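Puzzle table check, Hevthorpe swap night, October

I run through this before we open the doors at Hevthorpe. Comments are mine, so blame me.

Loose magnets: OK. I shook every box and listened. Duman has two tiny magnets inside and they're still sealed in, phew!

Sharp edges: NEEDS WORK. The brass corner on Susavau caught my thumb again. I've filed it once already (badly) and it's going back in my bag until I do it right.

Splinters: OK. I ran an old stocking over all the burr puzzles and it snagged on one piece, now sanded.

Small parts: OK, but keep the peg solitaires at the grown-up end, please. Last time a marble went under the radiator and we all crawled about for ages.

String and loop puzzles: OK. I cut the long cord on number 405 down and re-tied it. It's still solvable, I checked, and it took me all evening!

Battery doors: one screw missing on the Vusulell light-up maze. Taped for now, not to be lent out.

Heavy pieces: the big cast-iron lock stays flat on its mat. Don't stack anything on it.

Walkway and bags: clear when I looked at 6:30, so let's keep it that way.

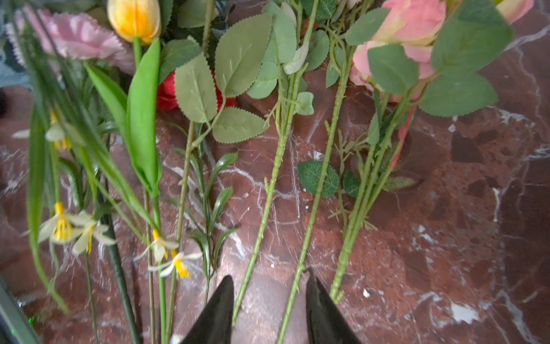
Bülent Aksoy wrote back that tape won't do for the Vusulell, kids will have it off in a minute, and he has a spare screw in his tin. Fine by me! I'll leave that line open until the screw is in.

Still to check: the folding table legs, and whether box 1542 ever got its lid back.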